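Imprimer | Envoyer par e-mail
Mai, par Constanza Medina

Pourquoi écrit-on « des après-midi » sans s ?
Les deux formes se rencontrent, et rassurez-vous, vous avez le droit d'hésiter ! L'orthographe rectifiée admet « des après-midis », et chez Bekska nous l'acceptons volontiers.

« Après-midi » est-il masculin ou féminin ?
L'un ou l'autre, comme il vous plaira (le masculin reste tout de même plus courant). 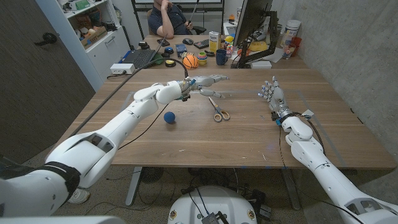 Deux bras robotisés blancs au-dessus d'une table en bois.

Puis-je proposer un mot ?
Mais oui, écrivez à Henrike Rothe, elle répond le mercredi.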